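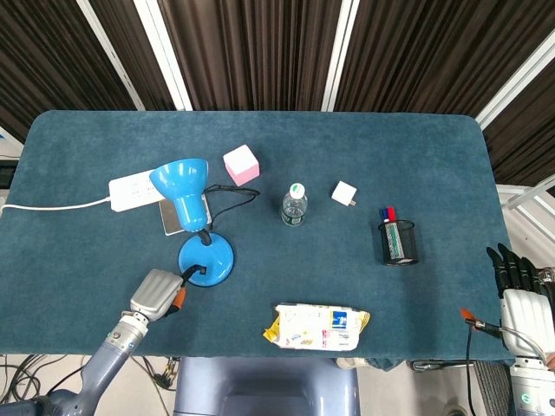

Blue desk lamp on a cloth-covered table, with its cord and a power strip.

Pritchard Task Lamp: two months at a sewing table
Reviewed by Giuliana Henao, 5 Nov 2018

I sew in the evening, mostly hems and zippers for other people, and I have bought a lot of lamps that promised to show me black thread on black cloth. So when the Pritchard came with "true daylight" printed on three sides of the box, I did not get excited. Daylight from which window, and at what hour?

The lamp I tested is the plug-in model with the bendable neck. There is also a clamp model, which I haven't tried and won't guess about.

Setup

You screw the neck into the base and plug it in. The instruction sheet spends a full page on this and then gives one line to the dimmer, which is the part I had trouble with. You have to hold the button down to dim. A quick tap switches between the warm and cool settings, and I kept changing the color when all I wanted was less glare.

Light

Pritchard claims 400 lumens. I don't own a meter, but my old Lonelley makes the same claim and looks brighter on the needle plate. The Pritchard spreads its light wider. That is nice for reading a pattern and not much use for picking out stitches, where I want a tight pool of light and don't care about the rest of the table.

The cool setting is the one they call daylight. I matched a spool of navy thread under it, felt pleased with myself, and took both pieces to the back door in the morning. The thread was plainly purple. I tried again with two grays and got those right, so call it better than a kitchen bulb and leave it there. If color matching is your reason for buying, take the fabric outside.

Base and neck

The base is heavy enough. I tugged the neck toward me all through a set of curtains and it never tipped. The neck itself holds where you put it for a while, then sags. After roughly 30 minutes I was pushing it back up, and by May I expect it will be worse. The Lonelley has a stiff jointed arm that squeaks and stays put.

Cord

Too short. Mine would not reach the wall outlet behind the machine, so I ended up with an extension cord under my feet, next to the pedal, where I least want one. Measure before you order.

What about the Stelville?

Readers keep bringing it up. I used one for a week at a quilting class and liked the switch, a plain knob that does one thing. The shade got too warm to grab and the base took up more room than my pincushion, scissors and tea put together. For a big cutting table, maybe.

Brirnico, the shop where I bought the Pritchard, says bulbs will be stocked "for the life of the product." I asked how long that was and got the same sentence back.

Should you buy it?

At full price, no. On sale, for reading or paperwork, it's a decent lamp with an annoying button. For close sewing I've gone back to the Lonelley, squeak and all, and the Pritchard now sits by the ironing board.

Rating: 2.5 out of 5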